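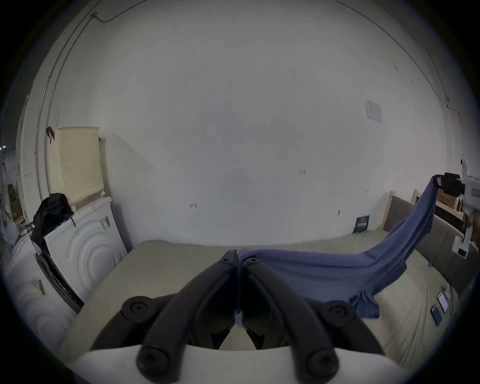 Tavix hand-held gripper
Demonstration page and open day details

The Tavix is a two-finger gripper with black curved fingers and a white body. You hold it in one hand and use it to pick up, carry and spread things much as a robot arm would. Grindarum sells it singly or as a pair. Most of the work shown at our open days is done with a pair, as cloth is hard to handle from one end only.

Open day

The next open day is on 4 August 2023 at the Nedavano workshop. Doors open at 10 am and the last session starts at 3 pm. Each session lasts 38 minutes and takes up to 5 people. Entry is free but you need to book, and we can't hold places for late arrivals.

What you will see

Ivan Prokopenko runs the sessions. He starts with cloth work over a bed: taking hold of a piece of fabric by a corner, lifting it clear of the sheet and getting the other end under control. Visitors then have a go with the second gripper. Most people squeeze too hard at first and lift too early. After a few tries the movements get slower and the cloth stops twisting.

We use a full-sized bed in place of a bench. Crumpled fabric behaves differently on a soft surface, and the fingertips have to find an edge without dragging up the sheet underneath. If you are thinking of using the Tavix for household tasks, this is the part to watch.

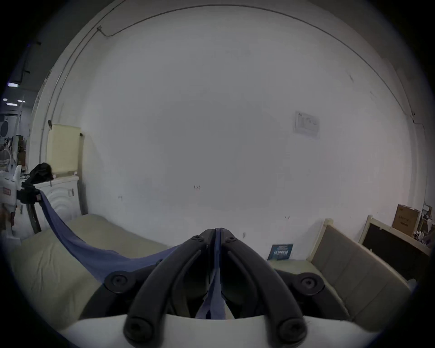 Holding a cloth at both ends is where the practice pays off. Too much slack and the middle drops back on the bed. Too little and a thin fabric slides out of the tips. Ivan will show you how to take the slack up gradually, and will let you get it wrong first.

After the cloth work there is time for questions. Bring your own items to try if you like. Tea towels, pillowcases and T-shirts are all fine. Please don't bring anything with pins or wire in it.

Recording and software

Recorded sessions are read by Lemma, our desktop program. It lists each attempt and lets you trim it, name it and mark it as good or bad before you export. One copy is supplied with each pair. A sample set of 235 cloth attempts comes with it, so you can learn the program before making recordings of your own.

Lemma will be running on a laptop during the sessions. If you want a longer look at it, book the last session of the day and say so on the form.

Specification

Fingers: two, curved, opening and closing together
Operation: one-handed, left or right
Supplied as: single or pair
Software: Lemma, one copy with each pair
Finger check: every 3,000 grips, or sooner if the tips no longer meet evenly

Replacement fingers are sold in sets of two. Fit both at the same time. An old finger paired with a new one will not close squarely on thin cloth. The fitting sheet is in the box, and Ivan can show you the job on the open day if you ask at the start.

Orders and delivery

Pairs are made to order. Orders placed at the open day go into the next batch, and the batch after that is planned for December. Singles are normally in stock.

To book a place, use the form on the contact page and give your preferred session time and the number in your party. Parking at Nedavano is at the rear of the building. Ring the side bell when you get there.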